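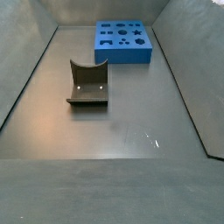 I drove to Buchanan with a bad cold sore, a full thermos and one question, which my sister had put to me over the phone the night before: can any of these things load a dishwasher yet? She has three kids. She wasn't asking to be funny.

Ratemine opened its workshop for the afternoon, 8 November 2020, with small groups only, masks on, and a one-way route marked on the floor in yellow tape. I'd signed up back when the list first went out and then forgot all about it, so getting the reminder email felt like winning something. Parking is behind the building, by the way, and the sign is tiny. I went past it twice.

Our guide was Beathag Innes, who runs the test floor and talks fast, and I liked her right away. She asked each of us what chore we'd hand over first. Answers in my group were folding fitted sheets (two people!), scrubbing the shower, and sorting the bolts that come back mixed up in a van. That last one was from a man who owns a repair shop and had come with a notebook. I said dishes, on behalf of my sister.

First stop was the talk, which I could have done with less of. Plastic chairs, a slide deck, a lot about where the company wants to be. The part I wrote down was when Beathag put up a list of 76 jobs they had collected from homes and small shops, things like "put the lids with the tubs" and "hang the wrenches back up." She said the ones people think of as the easiest keep landing at the hard end of the list. Anything with cloth is hard. Anything see-through is hard. Reaching into the back of a cabinet is very hard, and I said out loud that it's hard for me too.

Then we got to the floor, and it was noisier than I'd expected, mostly from the ventilation. There are several stations and you get a few minutes at each one. The one I kept sneaking back to was the shape sorter. You know the toy, the one where a toddler tries to jam the star into the round hole? They work with a big blue foam version, sitting in a gray bin, and the job is to pick up a block and get it into the hole it belongs to.

I'll admit my first thought was that I had driven all that way to see a baby toy. The repair shop man said the same thing, only louder. Beathag has clearly heard it before, because she went straight into it. Getting a plug into a socket, a key into a lock, a drawer back on its runners, a plate into the rack – it's all the same little problem, she said. You have to know which way around the thing in your hand is, and you have to line it up, and you have to notice when it's catching on the edge and not just push harder. A foam board lets them work on that all day long without breaking anybody's plates.

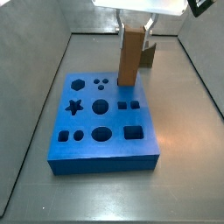
What got me was how much goes on in that last half inch. With my own hands I do it by feel, I don't even look. I tried it later at home with a plug behind the couch and paid attention for once, and there's all this tiny wiggling you do! Tilt, touch the edge, back off a hair, try again. I asked whether the machine can feel the edge the way I do. Beathag said partly, and that getting from "partly" to "yes" is most of her week.

She was also good about saying what doesn't count. A block that goes in when a person has placed it nicely beforehand isn't the same as a block that was tipped over in a corner. Lighting matters more than I'd have guessed, and so does a shiny floor. She told us they like to see 300 tries at a thing before they will say a word about it, good or bad, and she wouldn't give us a success number for the sorter because she didn't think it would mean much to us. The repair shop man pushed her on that, pretty politely, and she still wouldn't.

Next door was Wundow, which shares the building and makes a window-cleaning machine. (Yes, that's how it's spelled.) It crawled up a pane of glass on a stand and did a nice job in the middle and a lousy job in the corners, so just like my husband. It also took 10 minutes for one pane. I could see it for a storefront with big flat windows, where it can work away while you open up. My kitchen window has little dividers and it would be no use at all.

The last table was for Flilter, which is a bin system for shops. You pour your mixed hardware in the top and it sorts by size. It handles 6 sizes right now and the repair shop man got very quiet and then asked for a price. They don't have one yet. Of everything I saw, that was the closest to something a person could put to work next spring, and I think it's because the whole job has been squeezed down so that a machine can do it. It shakes and it sorts, and you still have to bring the mess over to it yourself.

And that's sort of where I've ended up on the dishwasher. If someone handed the machine one clean plate at a time, always the same plate, in a bright spot, with a rack that never moved, I'd believe it. My sister's sink has a sippy cup inside a saucepan under a cutting board. Beathag laughed when I described it and said please send her a photo.

Coffee at the end was outside, under a canopy, and it was freezing. Nice oatmeal cookies though. They're hoping to run another visit in spring and I've asked to be put on the list again, so if you want to come along, tell me soon. I have room for two in the car, three if somebody doesn't mind sitting next to the dog crate.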